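Home About Recipes Eating Out Archive Contact

Eight Dumplings at Casik

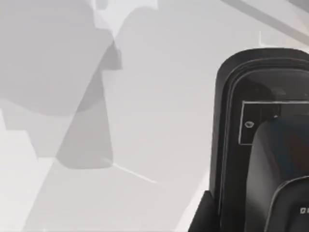
Monday is a slow night for restaurants, so my sister and I finally drove over to Casik for the pierogi I've been hearing about since July. We got there at 6 and had our pick of tables. I've been wanting to repaint our breakfast nook, and I'm leaning toward a pale gray, almost white, with a bit of matte black for contrast – but back to dinner! The potato and cheese ones come 8 to a plate, fried in butter with plenty of onion (my sister got the mushroom, and I stole two). Bronisława Pietrzak runs the kitchen, and she came out to ask if we wanted more sour cream. We did, of course. Next time I'm trying the beet soup.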